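About Pledavari

Pledavari tests grippers, and we love doing it. We started in May with one question: why does a gripper that looks great on a spec sheet fumble a paper cup? We're still working on it, and the cup is still one of our favorite test objects!

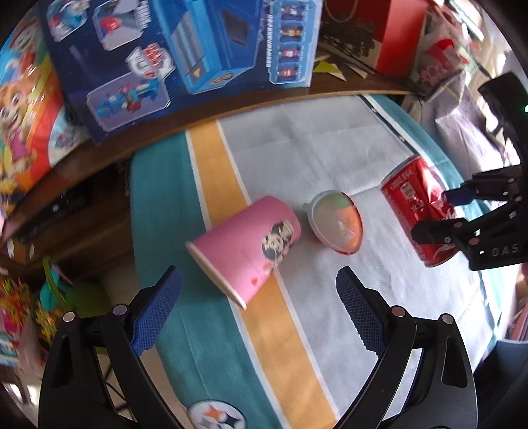 Soft things and crushed things teach us the most. A new soda can is easy - a dented one has a different shape from every side, and two fingers that close at the same speed can still push it away. Our first comparison, Remero, put two sets of finger pads through 300 pickups each on ordinary household trash. Mokgethi came next and looked at pad texture and pinch force, with 21 objects and a lot of arguing over what counts as a drop (we settled on anything that leaves the fingers before we want it to).

We like to work in rooms people live in, with daylight, shiny floors and wrinkled cloth. Cameras behave differently there, and so do we.

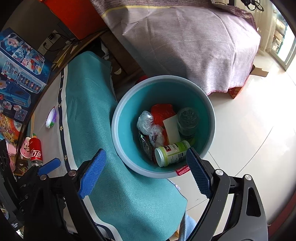 Clear plastic bags remain the hardest thing on our list. Grurkus, our current project, is all about them, along with jars and bottles that roll. We've logged 939 attempts so far and we write up the bad ones too, with the settings we used, so other labs can try the same thing and tell us where we went wrong. Please do!

Page updated 27/11/2019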